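Reference > Automation products > Benchtop manipulators > Zitasel

Zitasel tabletop handling kit
June 7, 2020 is given below with the byline.By Margarida Godinho

The Zitasel is a benchtop robot arm sold as a kit by Pretorius, a small automation supplier in Jallcombe. It comes with a two-finger gripper and is meant for light handling of single objects, fruit and tableware among them.
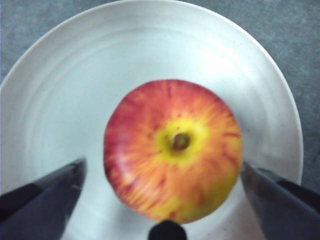
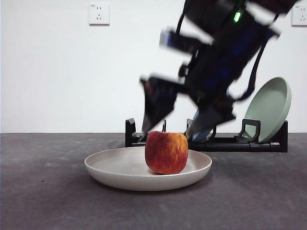
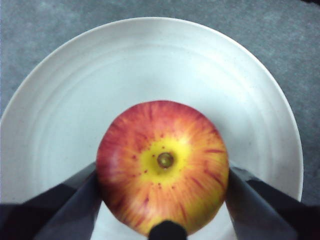
Zitasel with an apple on a plate

Pretorius Product Trials Group

Overview

The kit was first offered in January to teaching labs and small packing firms. It is shipped in 3 cartons and contains the arm, the gripper, a wrist camera, a power supply and a printed setup guide. A second camera on a fixed stand is sold separately. The list price is $1484, without the stand.

Gripper

The gripper has two dark, tapered fingers that open and close together. Both wrist views have a rounded black part between the fingers at the lower edge, and operators use it as a reference when lining up a grasp. Replacement fingers are sold in pairs. An earlier finger set with soft pads was dropped from the catalog after buyers complained that the pads came off during cleaning.

Fruit handling

Apples are the usual first exercise in the setup guide. The fruit is placed on a plate, and the arm is brought over it with the gripper open. Lesego Adams, who wrote the guide, recommends a pale plate for the exercise — the outline of the fruit is easier to find against it.

The way up of the apple matters less than new users expect. The first wrist view has the stem end toward the camera and the last has the blossom end, and the guide treats both as the same task. A pear is harder, and the guide leaves it for a later chapter.

Software

Programs are written in Rerholm, a block-based editor that runs on an ordinary laptop. Motions can also be taught by hand and played back. The editor stores up to 15 positions in one program, a limit that Nomvula Buthelezi criticized in her review for a trade newsletter. Pretorius has said that a later version will raise it. Camera recordings are saved with the joint positions, so a failed grasp can be gone over afterward.

Service and support

The arm carries a warranty of seven months. Repairs are done in Jallcombe, and buyers pay the shipping one way. Yichen Du runs the help desk and keeps a list of known faults, most of them to do with cable connectors working loose. A paid setup visit is available within driving distance of the workshop.

Filed under: Robot arms, Grippers, Educational kits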